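Gripper comparison, April update
Prepared for Hayley Pickering by Derek Rudd

We have now run 1383 trials of the planned set on both hands, the Naylor and the Clerkier. The Naylor is ahead on mugs and drawer pulls. The Clerkier is ahead on invoices, with 132 dollars of replacement fingertip pads this month.

Wakana has moved on to lids, which the original proposal described as "straightforward." I wrote the proposal.
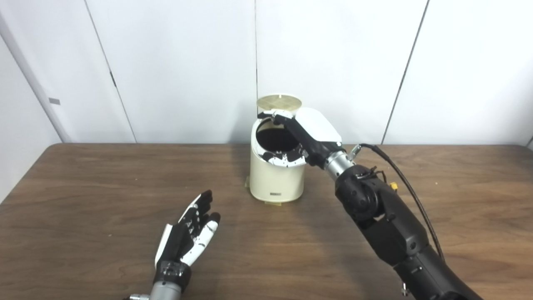
Nantana has rewritten the wrist controller twice and would like the second version to be the last. Remaining work is the bag-tying task and the camera comparison. We are asking for 2 more weeks and 1000 dollars, mostly for pads. Mirta has the receipts, in colour.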